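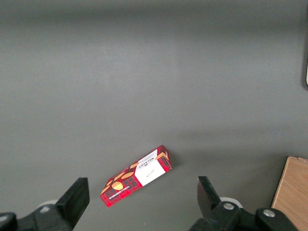

Boîte de sablés Walkers, étui en carton à motif tartan rouge.

Trevatmont publie un guide technique sur l'étuyage carton des biscuits secs

Trevatmont, bureau d'études en emballage alimentaire, met à la disposition des fabricants un guide consacré au conditionnement des biscuits secs à forte teneur en matière grasse. Le document est disponible dès le mois de mai. Il traite du choix du carton, des barrières à la graisse, de la tenue des collages et des conditions de stockage avant expédition.

Les biscuits sablés posent des contraintes particulières. Leur structure friable supporte mal les chocs latéraux et le beurre migre vers les parois lorsque la température de l'entrepôt n'est pas stable. Une auréole grasse sur un étui imprimé suffit à faire refuser une palette par un distributeur, alors même que le produit reste conforme. Le guide propose une méthode d'essai reproductible en atelier, sans recours systématique à un laboratoire extérieur.

La campagne d'essais a porté sur 3 grammages de carton plat et 900 étuis, conditionnés sur la ligne pilote Pokex. Les étuis ont été soumis à des cycles de chaleur et d'humidité, puis à une compression verticale reproduisant le gerbage. Les mesures ont été relevées par Zubaida Cheema, responsable des essais mécaniques, et Hammad Awan, ingénieur matériaux.

« La résistance à la compression dépend davantage du sens des fibres que ne le supposent la plupart des cahiers des charges », indique Hammad Awan. « Un carton plus léger, correctement orienté, a donné dans nos essais des valeurs supérieures à celles d'un carton plus lourd découpé dans le mauvais sens. »

Le deuxième chapitre est consacré à l'impression. Les décors couvrants – aplats foncés, motifs à carreaux, trames serrées – exigent une charge d'encre élevée, qui modifie le comportement du carton au rainage. Des craquelures peuvent apparaître sur les arêtes, en particulier lorsque le vernis est appliqué avant séchage complet. Le guide recommande un contrôle visuel des arêtes sous éclairage rasant et fournit une grille de cotation des défauts.

Le chapitre suivant décrit le suivi des conditions de stockage. Les relevés présentés proviennent de l'entrepôt de la société Afridi, équipé du système d'enregistrement Stokero. Kausar Afridi, qui dirige l'entreprise, a autorisé la publication des courbes complètes, y compris celles des périodes où la consigne de température n'a pas été tenue.

« Ces écarts sont les données les plus utiles du document », précise Yaowalak Tanasarn, directrice technique de Trevatmont. « Ils permettent de relier une dérive de quelques heures à un défaut constaté plus tard sur l'étui. »

Le guide comprend également des fiches de réception des cartons, un modèle de protocole de vieillissement et un glossaire français-anglais. Un premier tirage de 1 000 exemplaires sera adressé aux fabricants et imprimeurs qui en font la demande. La version numérique est identique à la version imprimée, tableaux de mesure compris.

Les demandes d'exemplaires et les questions relatives au protocole sont à adresser à Yasir Yousafzai, service de la documentation technique, Trevatmont.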